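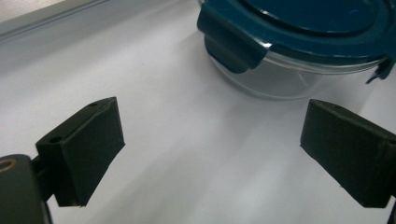 One reader of our first report asked why a paper on manipulation data should spend a whole section on screws, pads and wiping down a table. The reader's view was that a hand-held gripper has no motors to tune and no controller to crash, so there is very little to look after. We held the same view when the Dinside cell was set up in Wesel, and most of what follows was written down after we had given it up.

3.1 Layout of the cell

The cell consists of a white table, a small set of household props and two Stoltell hand-held grippers. The table was supplied by Van Dijk and has a smooth white top. We chose white so that the dark fingers stand out at all times in the view from the gripper, including when they are open and the object is still some way off, as with the lidded glass container in Figure 1. The drawback is that white shows every mark. Specks that a person standing at the table would never notice are plain in the recordings, and early on our segmentation step took a few of them for small objects.

Overhead lighting is diffuse and is left alone during a session. Shadows still move with the operator. We tried side panels to even this out and went back to the plain arrangement, as the panels got in the way of the operator's elbows and had to be set up again each time the table was moved.

Props live in a crate under a separate bench and are put out according to a printed card. The card gives the prop, the side of the table it stands on and whether its lid is to be open or shut at the start. Clear and translucent items are on the list on purpose. Their edges are hard to find in depth data and we wanted a fair share of them.

3.2 Daily checks

The check at the start of the day takes 15 minutes for both units together. It is done by whoever will operate that day, in the order given here.

The operator first wipes the table with a dry cloth, then with a damp one, and waits until the surface has dried. Next comes the finger play. With the unit resting on the table, each finger is pressed sideways at the tip. There should be no movement between the finger and its mounting block. If there is, the fixing screws are tightened by hand with the short driver and the unit is marked on the sheet. We do not use thread lock on these screws. It was tried on one unit in August, and taking the fingers off for the next replacement damaged the block.

The inner faces are then inspected. Some rounding of the edges is normal and does no harm that we could measure. A face is rejected if it has a cut across it, if a corner has lifted or if it leaves a mark on a clean sheet of paper when pressed. Fingers are always replaced in pairs. A new finger opposite an old one closes slightly off centre, and the offset goes straight into the recorded grasp position.

Last, the unit is opened fully and closed fully ten times while the width reading is watched. The reading at full opening must come back to the same value each time. A drift here nearly always means dirt in the linkage – lint from the cloth in most cases – and is cured with a soft brush. Oil should be kept away from the linkage altogether. It gathers more lint and sooner or later reaches the finger faces.

3.3 Servicing by use

Besides the daily check, each unit has a service after every 800 closures, counted from the width signal. The fingers come off, the mounting blocks are cleaned, and the linkage is moved by hand through its full travel with nothing attached. Any stiff point is noted with the opening at which it occurs. The fingers are then refitted, and the width reading is calibrated again with a set of gauge blocks.

We first serviced by calendar and found that this suited neither light nor heavy weeks. A session with many small items may hold several times as many closures as one with large containers, and the wear follows the closures. The change to a count also made the log simpler to read, as every entry now refers to the same amount of work.

Over the period covered by this paper the log holds 229 sessions. The commonest entry is a loose finger screw, followed by lint in the linkage. Faults in the electronics are rare by comparison and were all traced to the cable where it enters the grip. Stoltell sent us a longer cable sleeve, which is now fitted to both units. We have had no entry of this kind since then, though the sleeve has been in use for too short a time to say much about it.

3.4 Working with the shelf

Shelf tasks put more load on the units than tasks on the open table. The operator has to bring the fingers in under or over a board, and contact with the front edge is common. A knock at the tip acts on the mounting screws with the full length of the finger as its lever. After a shelf session we therefore repeat the finger play check before the unit is put away, and a unit that fails it twice in a row is taken out of use until it has been serviced.

The shelf itself also needs some care. It is light, and a container pulled forward can drag it along. We considered clamping it to the table but the clamps would have been in view in most recordings. Strips of thin rubber under the feet were enough. These are washed with soap when they stop gripping.

When both units are in use at the shelf, the operators agree beforehand which side each will approach from. The grips are wider than the fingers and two of them do not fit between the side panels at once. Collisions between units are logged separately from knocks against the shelf, and both units are checked afterwards whatever the force of the contact seemed to be.

Figure 2. Shelf task seen from one unit, fingers open. A translucent storage container rests on the upper board and the lower board is clear. A second hand-held gripper is in view at upper right.
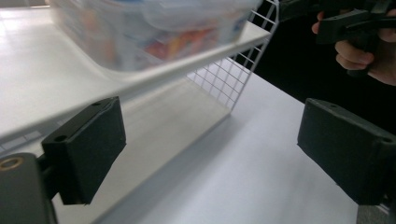

3.5 Storage and spare parts

Units are stored with the fingers open. Left closed for several days, the faces take a slight set, and the first closures afterwards read too narrow. Each unit has its own padded box, with the driver, the brush and one spare pair of fingers kept in the lid.

Spare fingers come from Stoltell in sealed bags and are used in order of delivery. Batches differ a little in stiffness. The batch number is entered in the log at each change and is included with the released data, so that users can separate the recordings by batch if they wish.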